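Purcombe Allotment Association
Minutes of the meeting held on March 23, 2021

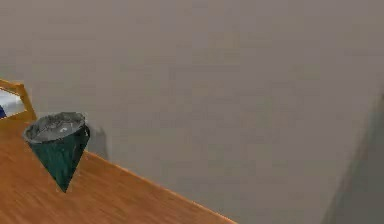 Present: Leonor Barros (chair), Ryszard Głowacki (minutes), Zoltán Hegyi, Rhea Panganiban
Apologies: Tatu Rugemalira, who sent written notes on items 3 and 5

1. Minutes of the previous meeting

Agreed as correct, with one change. Under "Hedges" the word "eastern" should read "western". Ryszard to amend the copy on the website.

2. Matters arising

The lock on the lower gate has been replaced and the code changed. Plot holders were told the new code by letter. Zoltán said two letters had come back undelivered and he had since spoken to both people by phone.

The broken pane in the seed store has not been mended. Zoltán has the glass but not the putty. Carried forward.

Leonor has written to the parish about the drain at the bottom of Cabral Lane. No reply yet. She will write again if nothing has come by the next meeting.

3. Water

Most of the meeting was taken up with this item.

The mains supply was turned back on at the start of the month. Zoltán walked the line and found a leak at the joint below the second trough. He has shut off that branch, so the lower plots have no tap water for now and are using the butts.

Two quotes have been received for the repair. Rendico would dig out and replace the whole of the lower branch in blue plastic pipe, with new stop taps at each trough. The second quote is from a plumber known to Rhea and covers the one joint only.

Zoltán was in favour of replacing the whole branch. The old pipe is shallow, it has been caught by forks more than once, and he expects the other joints to go the same way. Rhea thought the association should mend the joint this year and save towards the full job. She pointed out that the path would have to be closed while the trench was open and that this would fall in the planting season.

Tatu's note said he would support the full replacement if it could be put off until the autumn, and asked whether members could dig the trench themselves to bring the price down. Leonor said the insurance would need to be checked before anyone other than a contractor dug on the main path.

Agreed: the single joint to be mended now. Rendico to be asked whether their price would hold until the autumn, and what it would be if the trench were already dug. Rhea to arrange the plumber. Zoltán to speak to Rendico. Leonor to look at the insurance.

Tatu's note also asked for a 1,000 litre tank to be put behind the seed store to take water from the roof. There was general support. Ryszard was concerned about the base, as the ground there is soft and a full tank would be very heavy. Zoltán thought slabs on hardcore would be enough. To be brought back with a price and a sketch.

Members are to be reminded that hoses may be used to fill butts and cans but must not be left running or used with sprinklers.

4. Vacant plots and waiting list

There are 7 names on the waiting list. Plots 14 and 22b are vacant. Plot 14 was given up in good order and can be let straight away. Plot 22b is under brambles and has a collapsed greenhouse on it with a good deal of loose glass.

Rhea has offered plot 14 to the person at the top of the list, who has accepted. The next person down has asked for a half plot and would take 22b if the glass were cleared.

Agreed: glass to be cleared before the plot is let. Zoltán and Ryszard will do this and take the glass to the tip in lidded bins. The new tenant to have the first year at half rent in view of the brambles.

There was some discussion of plot 9, which was hardly worked last season. The tenant has been unwell and has written to say a nephew will be helping this year. No action to be taken. Leonor to reply and thank them for letting us know.

5. Potatoes and blight

Several plots lost the whole of their main crop to blight last August. Tatu's note proposed that members be asked to clear any self-set potatoes as soon as they show, and that blighted tops should not go on the shared compost heap. Agreed. He has offered to write half a page for the noticeboard with drawings of what to look for.

Rhea asked whether the association should buy seed potatoes of a resistant kind and sell them on at cost. It was felt to be too late for this year, as most people have theirs chitting already. To be considered when the seed order goes in next winter.

6. Shared equipment

The large rotavator, the Oria, starts but cuts out after a few minutes. Zoltán suspects old petrol left in the tank over the winter. He will drain it and try again. If that does not cure it, the machine will go to be serviced and members will be told it is out of use.

The small strimmer has been returned without its guard. It must not be lent out until the guard is found or a new one bought. Ryszard has put it at the back of the store with a label on it.

The booking sheet is not being filled in. Rhea will pin up a new one with a pencil on a string.

7. Bonfires

A complaint has been received from a house on Cabral Lane about smoke on a weekday afternoon. Leonor called on the neighbour, who was reasonable about it and mainly wanted to be able to hang washing out.

The present rule allows bonfires after dusk only, between the start of November and the end of March. Zoltán felt the rule was clear enough and that the person concerned had simply not read it. Rhea would like bonfires stopped altogether. No agreement was reached and the matter will go to the annual meeting, where all members can vote. Until then the present rule stands and will be put in the next letter in larger type.

8. Rents

All rents are in except for two. Reminders have been sent. Leonor proposed no increase for the coming year. Ryszard said this would be manageable if the full water repair was put off, but that an increase would be needed the year after. Agreed, no increase.

9. Any other business

Rhea asked whether the manure delivery could be tipped nearer the top gate. The last load blocked the turning space and a member could not get her car out. Zoltán to ask the farm.

Ryszard has a spare roll of fine netting which anyone growing cabbages is welcome to have. It can be collected from plot 3.

Leonor has been asked for cuttings of the blackcurrant by the seed store. She will take some in the autumn and keep a list of who wants them.

Next meeting to be fixed once Rendico have replied.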